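Equipment Request Desk – Stinunthorpe site
Ticket: Second work station, grippers and spare parts
Status: Waiting for requester
Category: Purchase planning / hand-held grippers
Priority: Normal

Opened by requester, 9:10

Hello. We would like to plan the purchase of equipment for a second station, the same type as the one we have now in the back room. The budget form must be ready before the end of January, and I have difficulty with three lines of it. I write them here so that we can solve them in one ticket.

1. The form asks for a quantity of grippers. Our present station uses a pair, one for each hand. I entered 4, so that we have one pair in work and one pair in reserve. The form gives the error "quantity exceeds station count" and does not let me save.

2. The quote from Lindqvist for the frame does not say if the board is included. The quote from Buvar includes it, but the delivery is longer.

3. I do not know under which code to put cables. In the old budget they were under "small parts" with a limit of 50 dollars per item, and the gripper cable costs more than this.

Reply from equipment desk, 10:35

Thank you for the clear list. For line 1, the error comes from the template. It was made for robot arms, where one station has one unit. Please choose "hand tools, paired" in the field Type, and then enter the quantity again. For lines 2 and 3, we need to know how the present station is used before we can advise. Could you attach a photo taken during normal work, and write which tasks you plan for the second station?

Requester, 11:20

The change of type helped with line 1, the form is saved now. Thank you.

About the tasks: the second station will do the same handling of household and office items as the first one. Power strips, plugs, small boxes and similar. The operator holds both grippers, and the item is on the white board. Photo is attached.

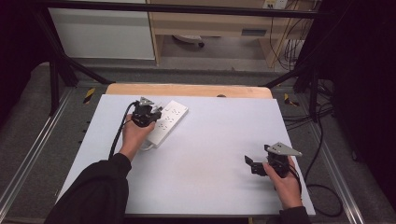
Points we would like to change for the second station

a) Cable length. Each gripper has its own cable. With the present length, our taller operators feel a pull when they reach to the far corner of the board. I ask for the longer version, 200 cm. Zostora offers it for 190 dollars per pair.

b) Cable on the floor. On the right side the cable lies on the floor in a loop, and people pass there with chairs. I would like to add a floor cover or a hook. I did not find a price for this yet.

c) Board. We want the same white board, in the same size. If Lindqvist does not include it, we must buy it separately and the price difference to Buvar becomes very small.

d) Place. The new frame would stand in the same room. The carpet can stay, the building office has confirmed this.

Reply from equipment desk, 14:05

Received, thank you. Our comments:

a) Approved for the plan. Please put the longer cables under "accessories, electrical". This code has no limit per item, so your line 3 is also solved.

b) Please do not wait for the budget for this one. A floor cover for the present station can be ordered today from the general stock, and you can add a second one in the plan.

c) We asked Lindqvist by e-mail. Until they answer, please keep both quotes in the form and mark Buvar as "alternative".

d) Noted. We still need the outside measures of the frame with the posts, to check the distance to the desk.

Requester, 15:40

I moved the cables to the new code and the total is correct now. The floor cover is ordered. I will measure the frame tomorrow morning, when the station is free.

One more question – does the reserve pair of grippers need its own service contract, or is it covered together with the first pair?

Reply from equipment desk, 16:15

The contract is per station, so the reserve pair is covered if it has the same station number on the label. We keep the ticket open until we have the measures and the answer from Lindqvist.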